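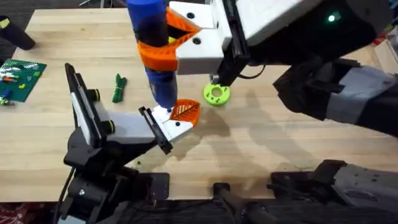 Photo: Tastden / Olau Picture Library

Your Amazing Joints: How Your Body Bends

Wiggle your fingers. Now nod your head, shrug your shoulders and curl up your toes. You just used dozens of joints, and you didn't even have to think about it!

A joint is a place where two or more bones meet. A grown-up has 206 bones, and if they were all stuck together in one solid piece you couldn't sit down, chew a sandwich or scratch your nose. Joints are what let a stiff skeleton dance.

Hinges, balls and pivots

Joints come in different shapes, and the shape decides how the joint can move.

Your knee is mostly a hinge joint. It works a lot like a door, swinging one way and back again. Your elbow has a hinge in it too. Try bending your elbow backward (gently!) and you'll feel it stop.

Your shoulder is a ball-and-socket joint. The top of your arm bone is round like a ball, and it sits in a shallow cup in your shoulder blade. That means you can swing your arm forward, backward, out to the side and all the way around in a big circle. Your hips are ball-and-socket joints as well, but the cup is much deeper, so your legs are held in place more firmly.

Then there's the pivot joint at the top of your neck. One bone turns around a little peg on the bone below it. Every time you shake your head to say "no thanks," you're using it!

And don't forget your thumb. At its base is a saddle joint, where two curved bones fit together like a rider on a saddle. It lets your thumb reach across your hand and touch each fingertip. Try doing up a button without using your thumbs and see how long it takes.

What keeps bones from scraping?

The ends of the bones in a moving joint are covered with cartilage, a smooth, slippery, rubbery layer. You can feel a different kind of cartilage by bending the top of your ear. Many joints also have a slick liquid inside called synovial fluid (say it: sih-NO-vee-ul). It works like oil on a bike chain and helps everything glide.

Strong bands called ligaments tie bone to bone. Tendons are different: they tie muscle to bone. When a muscle tightens, it pulls on its tendon, the tendon pulls on the bone, and the joint bends. Muscles can only pull, never push, so they often work in pairs. One bends your arm and another straightens it.

Why do knuckles pop?

Scientists have argued over this one for years! Most agree that it has to do with gas in the joint fluid. When you stretch the joint, the pressure drops and a bubble forms. After a pop, you usually have to wait a while before the same knuckle will do it again.

Try it: the stiff arm snack

Put a few crackers on a plate. Hold one arm out perfectly straight, pick up a cracker, and try to get it into your mouth without bending your elbow. Hard, isn't it? Now bend your elbow and enjoy your cracker!

Words to know

Cartilage: smooth, bendy material that covers the ends of bones
Ligament: a strong band that joins bone to bone
Tendon: a tough cord that joins muscle to bone

Next in this series: What Are Muscles Made Of?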